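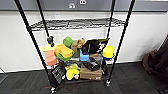

Shelving cart under labels 5 and what looks like 6, middle and bottom shelves loaded, top shelf empty.

November, afternoon session, Skaluvport. Notes by Mateja, Arben on the stop button.

Stopped picking at 14:10 after the arm failed to release its protective stop for the second time. Writing this up before I forget the order of things.

Task was the usual one: take an item off the middle shelf, put it on the top shelf, go back to the start pose. The planner was set to leave the bottom shelf alone.

First stop came on the reach for the blue scoop thing at the front edge. The wrist came in too low and touched the wire. Force limit tripped at 28 N as it should. Arben cleared it from the pendant, the arm backed out and we carried on.

Second stop was on the yellow block at the right, next to the post. Same low approach, but this time the fingers closed on the shelf wire as well as the block. Arm stopped. Cleared the fault, and the controller went straight back into the stop, because it was still holding the wire and reading load. It will not open the gripper while stopped and it will not leave the stop while loaded. We tried it twice more and then Arben pressed the emergency stop and I released the fingers by hand with the key. No damage to the arm that I can find. The cart had rolled a little towards the wall.

Things I checked afterwards:

- Shelf height in the config is 9 mm lower than what I get with the tape. I think somebody measured to the underside of the wire.
- Camera calibration is fine, repeated it against the board.
- Casters were not locked. They are not on the start sheet and they should be.
- Log has the load reading for both stops but no gripper state after the second. Snežana says the Jesteck driver drops it when the controller faults.

The shelf height explains the low approach. It does not explain the lock-up, which would happen on any bad grasp round a fixed object. Azra remembers something like it on the Tanenance rig and is looking for the notes.

Until that is sorted — no picks within 200 mm of a post, speed at half, two people present, release key on the bench and not in the drawer.

To do: correct the shelf height and rerun with the gripper empty (me). Ask Milovan whether we can allow "open" during a protective stop, and what the risk is if it is holding something heavy. Add casters to the start sheet (Arben).

Cart left loaded as it was, please don't tidy it before the rerun.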